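4.2 Finger pad comparison

Both hand-held grippers were fitted with blue pads on the two fingers. We compared the Kundcombe pad, which is textured, with the plain rubber pad supplied by Carkwood. The work area was a bed with a green plastic tray on it, and the objects were small household toys of mixed shape and stiffness.

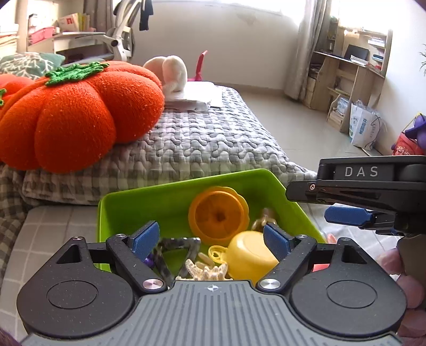 Kettunen and Rissanen each completed 17 trials per pad. A trial was counted as failed if the object left the fingers before release. Finger travel and closing speed were the same for both pads.

Soft objects gave little trouble with either one. Most failures came from thin rims and from pieces lying against the tray wall, where the linkage touched the plastic before the pads could close.
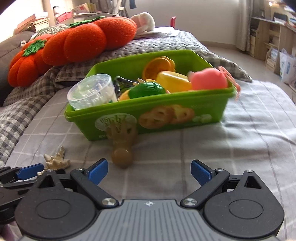 The Carkwood pad failed nine times and the Kundcombe pad twice. We had favoured the softer pad after the March pilot, so this result changed our choice for the remaining tests.

Figure 2. Views from the gripper-mounted camera during the pad comparison. 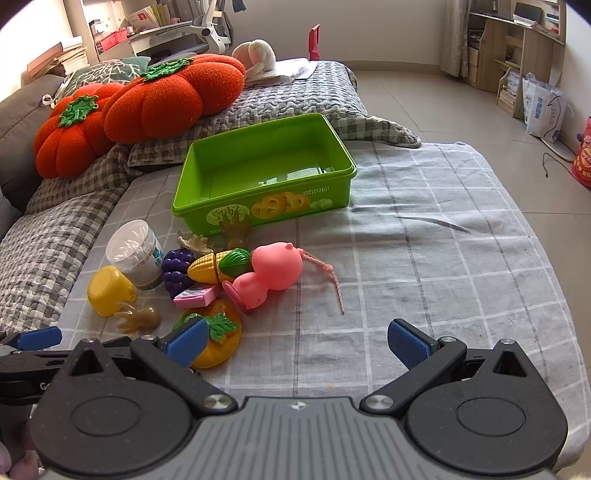

Colour and exposure settings were left unchanged between operators. Wei then repeated the analysis with the Mastska controller logs, as described in Section 4.3.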